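3. Setting and materials

3.1 The coffee corner

The study was carried out in the coffee corner on the ground floor of the Prirkdale building, which is shared by several small firms and has no staff of its own during the day. Drinks are bought at the Tsuji counter by the main entrance and carried in. The corner is used for short breaks and informal meetings, and most people stay for less time than it takes to finish a hot drink. Cups are therefore put down, picked up again, moved aside for papers or laptops and, quite often, left behind.

Our interest is in the last of these. A paper cup left on a shared table takes up space which the next person may or may not feel free to use. The earlier work reviewed in Section 2 treats such cups as litter and measures how long they stay before someone clears them. We treat them first as signs of occupation. The same cup can mean that a seat is taken, that its user has gone for good, or that its user is standing a few steps away on the telephone, and the person arriving has to decide between these on very little evidence.

The corner has five tables, all of the same model. The tops are white with a smooth, slightly matt finish, and they are light enough in colour for drips and rings from coffee to be plain from a standing position. The wall beside the tables is lined with wood-grain panels. Both surfaces were in place before the study began and were not altered. Seats were left as their users had put them, except at the start of each morning, when every chair was pushed in.

3.2 Cups

Two cup colours were compared. The first was the plain white paper cup in use at the counter before the study. The second was a black paper cup of the same nominal volume from the same supplier, Preltosero. The two share a base diameter, so a difference in how they were placed could not come from a difference in footprint. Sleeves were withdrawn for the length of the study, as in the pilot they had been left on some cups and taken off others, and a bare sleeve on a table turned out to be read as rubbish whatever stood next to it.

The black cup was chosen for its contrast with the tabletop. On the white surface its outline is clear from the far side of the corner, while a white cup is picked out mainly by the shadow at its base and by the rim. Against the wall panel the order is less simple: both colours stand apart from the wood grain, the white by being lighter and the black by being darker. Figure 2 gives the black cup on the white tabletop, with the panel behind it. As the viewing height changes, the backdrop to the cup changes with it. A seated person sees the upper part of a cup against the panel, and a person standing close by sees nearly all of it against the table.

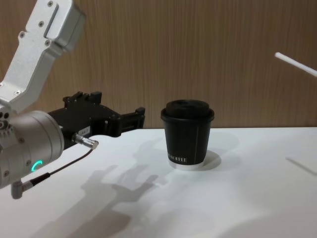 Viewing height matters here for a further reason. From a standing position the contents of an open cup can often be seen, and from a chair they usually cannot. In the pilot, people who walked up to a table tended to glance into the cup before sitting down, and several said afterwards that this had settled the matter for them. To keep this cue the same in both conditions, cups in the placement task were filled with cold black coffee to a line marked inside the wall, a little below half height. The line was drawn in pencil and could not be made out once the cup had been filled. The inner wall of the black cup is darker than that of the white, and the level of the coffee is harder to judge in it. We did not correct for this. It is a property of the cup as sold, and a reader who wishes to apply the results to a real counter will meet it there as well.

3.3 Positions on the table

Cups were placed at one of three positions, called edge, middle and wall. The edge position is within a hand's width of the side from which a seated person would drink. The middle position is the centre of the top. The wall position is on the far side, close to the panel. Each was marked with a small dot of clear film (Zusix, low-tack grade), trimmed so that it lay wholly under the base of the cup.

The three were taken from watching where people left cups of their own accord. Cups at the edge were mostly those of people who came back. Cups by the wall were mostly those that had been pushed away to make room - for a notebook, an elbow, a second cup - and these were seldom returned to. The middle was mixed. Corners were also used, but so rarely that we left them out.

No other object was on the table during a trial in the cup-only condition. In the cup-and-item condition a folded newspaper was set down beside the cup, parallel to the near side, with a gap between them wide enough for a hand. A newspaper was preferred to a bag or coat because it can be left behind without much loss and so does not by itself settle the question of whether its owner means to return.

3.4 Participants and procedure

Forty-six people took part, all of them regular users of the building. Six had also been present for the pilot, and their answers were set aside, leaving 40 for the analysis. Each was met at the entrance, walked to the corner and asked to choose a seat for a short break. Once seated, or once they had decided not to sit, they were asked three things in a fixed order: whether the table with the cup had been in use, how sure they were of this, and whether they would have moved the cup themselves. Answers to the second were given on a five-point scale. A session took around 5 minutes, including the walk.

Participants were not told beforehand that the cup was of interest. At the end they were asked what they thought the study was about. The most common answers were noise, seating comfort and the lighting, and only two people named the cup.

All sessions were held in November, between mid-morning and the start of the lunch period, when daylight in the corner is fairly even. The ceiling lights were on throughout. On one morning the blinds on the window side had been lowered by another user of the building. The sessions from that morning were kept, as a check of the answers showed no shift in either direction.

3.5 Coding of placement

Alongside the task, cups brought in by ordinary users were logged for position and for whether they were moved by a second person. Coding was done by Kohei Shimada and by one of the authors, working separately from the same log sheets. A cup was coded as moved if it was lifted or slid far enough for its base to clear its earlier place altogether. Smaller shifts were ignored, as they happen whenever someone leans on the table or opens a laptop.

Disagreements were nearly all between the middle and wall positions. The tops are not deep, and a cup pushed back by its user may come to rest between the two. These cases were settled by measuring from the centre of the base, and where the sheet did not give a distance the cup was dropped from the count. Rings left on the white top were of some help, in that an old ring next to a cup shows that it has been shifted, but they could not be used with confidence after mid-morning, by which time marks from earlier drinks had built up. Tables were wiped once before the first session and again at the start of the lunch period.

Cups that had been stacked, one inside another, were logged as a single object and coded as rubbish. This follows the view of every participant who was asked about it, and it held for both colours.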